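业余联赛看台问答 › 规则与裁判

替补门将上场后踢点球被判重罚，这个判法对吗？

边线老茶壶
发表于 九月　浏览 570

各位好，先谢谢愿意点进来看的朋友，我这个人说话有点啰嗦，请多包涵。

我在 Janstead 的一支业余队踢右后卫，踢了好些年了，水平一般，胜在随叫随到。上一轮我们客场打 Brallen，出了件让全队争到现在的事，我自己也翻来覆去想了好几个晚上，坐在沙发上想，躺下了还在想，所以干脆上来问问懂规则的人。
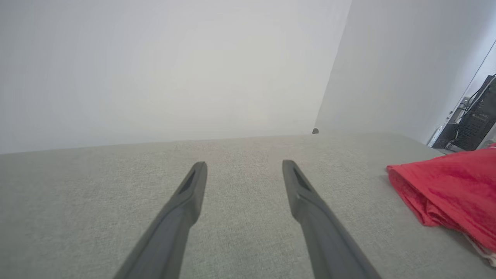
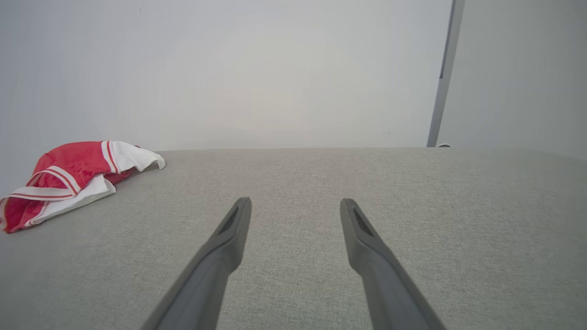 事情是这样的。下半场快结束的时候，我们一比二落后，对方中卫在禁区里拉人，裁判很果断地指了点球点，这个没有争议，对方自己也没怎么喊。我们主罚的是中锋，他助跑的时候中间停了一下，很短，然后继续跑，把球推进了右下角。对方门将往左扑，扑空了。

我们刚要庆祝，裁判吹哨说不算，要重罚。理由是他出脚之前，我们有一名队员提前跑进了禁区。说实话，那个队员就是我，我确实心急，可能早了半步。可是对方也有一个人冲进来了，而且比我还靠里。对了，我忘了说，对方门将是刚换上来的替补，所以我们场边有人喊，说他是不是根本没登记好就上场了，这又是另外一桩糊涂账，标题里那几个字就是这么来的，写得不太通顺，各位别笑。

重罚那一次，中锋打在了横梁上，球弹回来又落到他自己脚下，他顺势一脚补进去了。我们又庆祝，裁判又吹哨，又不算！判对方间接任意球。最后就这么一比二输了。

我想请教的是：
第一，两边都有人提前进禁区，到底该怎么判？
第二，助跑时停一下，算不算犯规？
第三，打中横梁弹回来，主罚的人自己再踢进去，为什么不行？门将扑出来再补射不是天天都能看到吗？
第四，替补门将要是真没办好手续，那个点球会不会受影响？

我不是来骂裁判的，那位裁判跑得很勤，态度也好，赛后还跟我们每个人都握了手。我就是想弄明白，下次好跟队里的年轻人讲清楚，免得大家在群里吵来吵去。

3 个回答

半场休息吃橘子
获赞 258

楼主你好，看你的描述我真是感同身受，我年轻的时候也干过提前冲进去的事，被队长念叨了整整一个赛季，所以先抱抱你。我现在在我们这边的地区联赛吹些比赛，级别不高，但规则书翻得比较勤，下面按你问的顺序慢慢说，长一点，你泡杯茶再看。

先说两边都提前进禁区。传统的判法很简单，双方都有队员在球踢出之前进了禁区，不管进没进，一律重罚，所以按这个标准，你们那位裁判判重罚完全说得通。他跟你们解释的时候可能只提到了你，这是沟通上的小疏漏，结果并没有变。不过这里要多说一句，近来的规则版本对提前进入这件事改得更细了，更看重提前进去的人有没有影响到踢球或扑救，或者有没有从中得到好处。各地业余联赛采用新版本的时间不一样，你最好问一下你们联赛，这个赛季用的是哪一版。如果用的是新的，那就要看你那半步有没有干扰到门将，对方那位有没有干扰到你们中锋，都没有的话，进球有可能就算了。我没在现场，不敢替那位裁判下结论。

再说助跑停顿。助跑过程中做假动作，包括停一下、变一下节奏，是允许的。不允许的是助跑已经结束了，支撑脚都站好了，再做一个假踢的动作骗门将。这种情况要判间接任意球给对方，主罚的人还要吃一张黄牌。你说他是中间停了一下又继续跑，那就没问题，裁判也没有为这个吹他，可见看得很清楚。

第三个问题，其实是我们培训的时候被问得最多的。主罚的人踢出去以后，在别的队员碰到球之前，他自己不能再碰第二次。门柱和横梁不是队员，所以打中横梁弹回来，他第一个去碰，就是连踢两次，判间接任意球。门将扑出来就不一样了，球碰过门将，等于碰过别的队员，主罚的人当然可以补射。所以那天要是你离得近，由你来补这一脚，只要你没有提前进去，那个球就是好球。想想是不是有点可惜？下次让中锋打中横梁以后忍一忍，把球留给队友，我知道这很难，前锋看见球就跟猫看见线团一样。

还要补一点，这一条说的是比赛进行中的点球。要是终场以后的点球决胜，弹回来谁也不能补，那是另外一套。

最后说替补门将。替补要先通知裁判，等死球的时候，被换下的人离场，得到裁判的示意以后才能进来。如果这些都做了，他就是正式的场上队员，踢点球的时候跟首发门将没有任何区别。名单登记上有没有毛病，是赛后联赛去处理的事，裁判当场不会因为场边有人喊就把点球推翻。你们要是真觉得有问题，可以让球队按联赛的章程提出来，不过要留意申诉的期限，有的地方很短，而且要交一笔费用，我们这里是 100，申诉成功会退回来。

总之裁判那两次吹哨，我读下来都觉得站得住脚，第一次要看版本，第二次没什么好争的。你也别太自责，半步而已，下次手搭着队友的肩膀数两下再跑，我后来就是这么改过来的。

边线老茶壶 回复：太感谢了！写得这么细，我已经转到队里的群里了。中锋看完沉默了好一会儿，然后说猫那一句他不接受。联赛用哪个版本我去问，问到了回来更新。

Fondia 北看台
获赞 50

楼上说得很全了，我只说一点自己的看法。业余比赛多半没有助理裁判专门盯着禁区线，主裁一个人又要看门将脚离没离线，又要看主罚的人，还要看后面一排人，能看到有人提前进去已经很不容易了。我们队以前每次罚点球都有人偷跑，后来教练在训练里专门安排了一段，让大家站在弧顶外面，听到触球的声音再动，练了一阵就好多了。刚开始大家都觉得傻，觉得这有什么好练的，可是真到了比赛里，心一急，腿就不听话，练过和没练过差别还是很大的。

另外门将那边也有讲究，球踢出去的时候，他至少要有一只脚的一部分踩在门线上，或者跟门线齐平，在线后面也行。你们中锋打横梁那一次，要是门将提前跳出来了，球又没进，得看他有没有影响到主罚的人，没影响就不用重罚。这个你没有提到，估计当时也没人注意。

顺便问一句，楼主说的 Brallen 那块场地，是不是靠停车场那边的禁区特别硬？我去年在那里摔过一跤，膝盖疼了好久，到现在下雨天还有感觉。

边线老茶壶 回复：就是那块！硬得跟操场似的，我们后卫都不敢铲球。训练那个办法好，我跟教练提一提。

Mitsotakis-Vlachou 杯老球迷
获赞 0

我觉得就是裁判偏主队。横梁弹回来再踢进去怎么不算？我在电视上看过好多次都算的。点球就是要让进攻的一方占便宜嘛，不然犯规的人不是白赚了？要我说当时就应该全队围上去理论，一个一个讲道理，讲到他改为止。

半场休息吃橘子 回复：这位朋友，电视上算的那些，您回头再看一遍，中间多半是门将碰过的。全队围上去就千万别了，那是要出牌的，本来只输一场球，围完了下一场连人都凑不齐。

边线老茶壶 回复：是的是的，我们还是客客气气的好，下一轮还是这位裁判来吹呢。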